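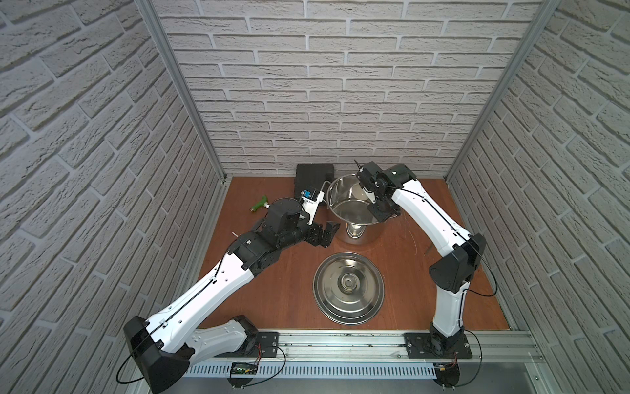
Brick bond is the pattern in which bricks are laid in a wall. The simplest and most widely seen is running bond, also called stretcher bond, where each brick overlaps the two below it and only the long sides show. Older walls can be far more varied, and a good one is a delight to read up close!

The town of Nelitz is a wonderful place to see several bonds side by side. Its grain store, 186 paces from the river landing, is laid in English bond, with a row of long faces (stretchers) followed by a row of ends (headers). The neighbouring Prurnen district favours Flemish bond, in which headers and stretchers alternate along the same row, and some builders there picked out the headers in a darker colour – a lovely effect in low evening light.

Mortar

The joints matter as much as the bricks. Lime mortar is soft and lets moisture escape, while cement mortar is harder and can damage old brick. Joints may be flush, raked back or struck at a slope to shed rain.

Imitation brick

Painted and moulded brickwork has a long history too. Plasterers in Sondari scored lines into wet render and coloured them by hand, and 14 of their house fronts survive on Ngui Street. Modern panels copy the staggered rows in plastic, plaster or fibreboard, and are mostly used indoors.

See also: Herringbone paving; Pointing; Render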